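Ticket 697 – Planner refuses to move after scene reload (Mersha sim, room scene)
Status: Closed
Component: planning / collision world
Opened by: Yesenia Llanos
Assigned to: Ashraf Zaki
Watching: Rania Soliman, Nouhaila Lahlou

Yesenia Llanos wrote:

Hi Ashraf! Sorry to drop this on you right before the November branch cut, but I've been going in circles all morning and I need somebody who knows the planning side better than I do.

Short version: I load the room scene in Mersha, run a plan, everything's great. I hit reload scene (the button, not a full restart), ask for the exact same plan, and the planner comes back instantly with START_STATE_IN_COLLISION. Same start pose, same goal, same seed. It doesn't even try. If I kill the whole thing and start over, the first plan works again, and then one reload breaks it. Every single time, so at least it's a polite bug.

What I've tried so far:

Cleared the plan cache. No change.
Turned off self-collision. No change, so it's not the arm bumping its own elbow.
Set the padding to zero. No change, and that surprised me.
Went back to the old sampler. No change.
Swapped in the blank scene with only a ground plane. Works fine, reload as many times as you like.

So it's something about the room scene. I went through the scene file by hand and didn't find a thing out of place, but I've been staring at it so long I'd probably miss a piano.

Build is the current Stelton nightly, stock config apart from the log level. Let me know what else you want from me.

Ashraf Zaki wrote:

Hey, no problem, this beats what I was doing. Two things please. Turn on contact reporting (planner.debug.contacts = true, it's off by default and it's very chatty) and paste me the first contact pair after a reload. Also dump the collision world once before and once after. There's a dump_world command in the Mersha console, and it writes a text file to wherever you launched from.

Yesenia Llanos wrote:

OK, here we go. First contact pair after the reload:

[planner] start state invalid
[planner] contact: arm_link_2 <-> static/room_shell#2
[planner] depth: 0.191 m
[planner] contacts truncated at 1

And the world dump before reload says 21 objects, after reload it says 22. So there's one extra, and I'm guessing it's that "#2" thing! I definitely didn't add a second room. I opened the scene file again to be sure, and room_shell is in there once.

The rendered view is the part that threw me off, by the way. I kept looking at the viewport after each reload, hoping I'd see a wall in a silly spot, and it all looked completely normal to me. I must have flipped back and forth between before and after a dozen times, like one of those spot-the-difference puzzles in the back of a magazine.
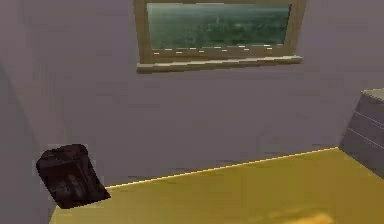

Anyway, I also tried removing the extra object from the console (remove static/room_shell#2) and then the plan goes through right away. Reload, and it's back. So I've got a workaround, but I'd rather not ask everyone on the team to type that forty times a day.

Ashraf Zaki wrote:

Great, that's super helpful. Don't trust the viewport for this one. The renderer and the planner keep separate copies of the world, and the renderer throws its copy away completely on reload. The planner tries to be clever and only applies the differences. When a name is already taken it's supposed to update the object in place. If something about the object doesn't match, it adds a new one with a number on the end and should drop the old one. Sounds like the dropping part isn't happening.

Could you look in both dumps and compare the pose line for room_shell? I have a hunch.

Yesenia Llanos wrote:

Oh wow. OK, so before the reload the frame is "world" and in the duplicate it's "base". The numbers are the same in both! So the planner is taking room coordinates and reading them as if they started at the robot base, and that would plant a wall right through link 2. No wonder it's upset.

I also put a breakpoint in the scene importer (my first time in there, it's a bit of a maze) and the frame field is empty on the second pass. First load goes through import_scene, reload goes through import_delta, and import_delta never fills it in. Then the planner sees an empty frame and falls back to its own default.

Nouhaila Lahlou wrote:

Jumping in because I think this one's mine, sorry! I split those two functions when we added Evis support, so that perception updates could use the delta path. Evis always sends its frame along, so I never hit the empty case. The scene file has the frame at the top, once for the whole file, and only import_scene reads that header.

I've got a patch up on branch fix/delta-frame. It does two things: import_delta now reads the header frame, and an empty frame is an error with the object name in it. Yesenia, would you mind giving it a spin on your setup?

Yesenia Llanos wrote:

Trying it now – give me a bit, the rebuild takes forever on this laptop.

Back! Reloaded 5 times in a row, planned after each one, all good. The dump says 21 objects every time and there's no #2 anywhere. I also left a script running over lunch that did 191 reload-and-plan cycles and got zero start state errors. Then I blanked the frame in the header on purpose and got a nice readable error with the object name, so that part works too.

One small gripe while I'm here: "contacts truncated at 1" cost me a while, I thought there was only one contact. Could the default be higher when debug is on?

Ashraf Zaki wrote:

Yeah, fair. I bumped it to 5 in the same merge. The old object not getting dropped is a separate bug, and I don't want it hiding behind this fix, so I'm opening a new ticket for that and putting my own name on it.

Rania Soliman wrote:

Reviewed and merged. Nouhaila, please add the reload case to the nightly tests, using the room scene and one plan before and after. Closing this one.

Yesenia Llanos wrote:

Thank you all! I've taken the workaround out of my launch script, and I'll pull tonight's nightly in the morning.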